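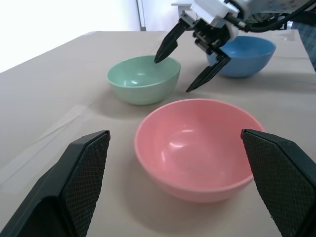 About Trusora

Trusora designs and integrates two-arm handling cells for kitchens, laboratories and small packing rooms. The company was founded by Teun Vermeulen and Ans Postma, who had worked together on gripper mechanics at Granström. We employ 70 people in three departments: mechanical design, controls, and customer trials.

What we work on

Most of our projects involve light, rounded or thin-walled items that conventional fixtures handle poorly. Bowls are a standard test object. The rim offers a narrow grasp, the wall curves away from the finger, and a small error in approach angle will tip the part or push it across the table. We use bowls in several colors so that an instruction such as "green into blue" can be checked by anyone standing nearby.

Our demonstration cell runs two arms over a shared table. Both grippers carry black fingers with crosshatch-textured pads, and a small camera is mounted at the wrist. Nesting, sorting and handover between arms are programmed as separate routines, which can be run alone or in sequence.

Open days

The demonstration hall opens to visitors 4 times a year. A visit lasts up to 3 hours and follows a fixed order:

Safety briefing and cell layout - Ashraful Sikder
Tabletop demonstration, two arms - Marilou Buenaventura
Controls and logging - Keir Rankin
Questions at the cell

Visitors may choose the starting positions of the bowls. The arms are stopped and the cell is released by the operator before anyone reaches over the table. Failed grasps are left in the demonstration and the logged data is shown afterward on request. In the last season we received 271 visitors, most of them from food service and laboratory supply.

The July open day also covers Drimano, our scheduling software, and its connection to Brerkex conveyor controllers.

Arranging a visit

Groups should send a list of names and a short note on the parts they handle. Sample parts can be brought along if they are clean, dry and free of sharp edges. Closed shoes are required in the hall. Requests go to the customer trials department through the contact form.

Page last revised 23 December 2023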